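Betreff: Re: [guvis-liste] Offener Sonntag — wer war da, lohnt sich das?
Von: Mhairi Niven

Hallo zusammen,

schnell zwischen Tür und Angel, sitze schon im Zug. Ja, ich war da. Halle 14 bei Dorkia, kurz nach Öffnung, da ging es noch mit dem Gedränge. Später dann kein Durchkommen mehr, laut Kasse am Eingang 91 Leute bis Mittag.

Zu den Fragen von neulich:

> Hallo Liste,
> am Sonntag macht Dorkia wieder die Halle auf. Letztes Jahr
> war es ja eher Kaffee und Folien. Weiß jemand, ob der Arm
> diesmal wirklich läuft? Und darf man näher ran oder steht
> man wieder hinter der Scheibe? Würde sonst mit der
> Schulgruppe lieber im April zu Mirani fahren.
> Außerdem: gibt es die Unterlagen zum Greifer irgendwo?
> Gruß aus der Werkstatt

Also: er läuft. Keine Folien diesmal, fast keine jedenfalls. Diver (so heißt der Aufbau bei denen) wird jede halbe Stunde vorgeführt, dauert rund 30 Minuten mit Fragen, ist also praktisch Dauerbetrieb. Man steht an einem Absperrband, keine Scheibe. Ziemlich nah. Gearbeitet wird auf einer weißen Platte, darauf bunte Kleinteile, rund und oval, der Arm fährt darüber. Ich hatte mir das langsamer vorgestellt.

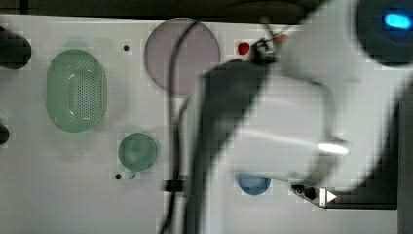

Diver in Bewegung, links das hellgrüne ovale Körbchen, rechts unten die schwarze Greiferspitze.

Schärfer hab ich den Arm nicht erwischt, sorry.

Was mir gefallen hat: die beiden am Pult haben auch Pannen zugegeben. Beim ersten Durchgang ist ihnen ein Teil weggerutscht, sie haben angehalten, neu angesetzt und dabei erklärt was schiefging. Für eine Schulgruppe viel besser als ein glatter Film. Fragen durfte man jederzeit dazwischenrufen, hat auch jemand gemacht, recht ausgiebig — der Herr mit den Hydraulikfragen, ihr kennt solche.

Was nicht so toll war: Ton. Kein Mikro, die Lüftung brummt, ab der dritten Reihe versteht man nichts. Mit Kindern also unbedingt vorne hin, oder vorher anrufen, Durchwahl 2122, die machen angeblich auch Gruppentermine unter der Woche. Hab ich nicht geprüft.

Unterlagen zum Greifer: lagen als Kopien aus, waren aber schnell weg. Ich hab noch ein Exemplar, scanne es morgen oder übermorngen und leg es ins Listenarchiv. Wer es eilig hat, bitte direkt bei mir melden, nicht über die Liste.

Mirani im April kenn ich nicht, da müsste wer anders was sagen. Parken bei Dorkia übrigens hinten am Tor, vorne alles zu wegen der Baustelle.

Muss umsteigen, Rest später.

Grüße
Mhairi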